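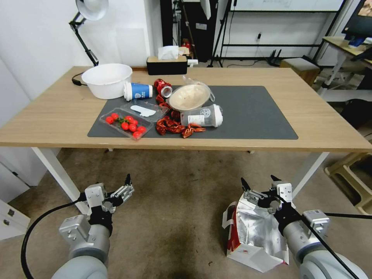 Shared Kitchen and Break Room: Frequently Asked Questions

Bellamy House, Mencombe. Updated in May by Pauline Entwistle, building office.

Who can use the kitchen?

Anyone who rents a desk, a studio or one of the back offices. Your guests can use it too, as long as you're with them. The bakery on the corner is not a tenant, however often its staff may wander in for ice.

When is it open?

From 6:30 in the morning until 10 at night. The door code is the same as the one for the mail room. If you've forgotten it, email the office. Please don't knock on the glass until someone with their mouth full gets up.

What happens to food left on the tables?

It gets thrown out at 10 p.m., along with cups, cans, bags and any container that isn't in a fridge. We don't open things to see whether they're still good. We did that for a while and would like to forget it.

And food left in the fridge?

Label it with your name and the day you put it in. Unlabeled food goes at the end of the week. Labeled food gets one extra week, after which the label is treated as a historical document.

My lunch was stolen. What do you do about it?

Very little, I'm afraid. There is no camera on the fridge and there isn't going to be one. Write to me and I'll send the usual reminder to all tenants, which the thief will read with interest. Small lockable boxes fit on the bottom shelf, and several people swear by them.

Where does the trash go?

Food scraps go in the brown bin, cans and clean plastic in the blue one, everything else in the gray one. Paper cups go in gray. Yes, even the ones with the leaf on them. Turnis, who collect our recycling, turned away a whole load in the spring over soup, so rinse things out first.

Can I book the room for a lunch or a party?

Yes, for up to two hours. It holds 80 people standing, or far fewer if any of them want to sit. Tenants pay nothing. Outside groups should talk to Dong-hyun Seol at the front desk, who has the price list and will not be charmed into changing it.

Why does the microwave say 622?

It has said 622 since the power cut. Reece Lockwood has tried to set the clock twice. It heats soup perfectly well — just don't plan your day by it.

Can I bring in my own coffee machine?

Only if it draws less than 700 watts. Jordan Wainwright's draws 695, and he'll show you the sticker if you ask. He may also show you if you don't.

Who do I tell if something is broken?

The building office, extension 4. A note taped to the dishwasher reaches only other people who are waiting for the dishwasher.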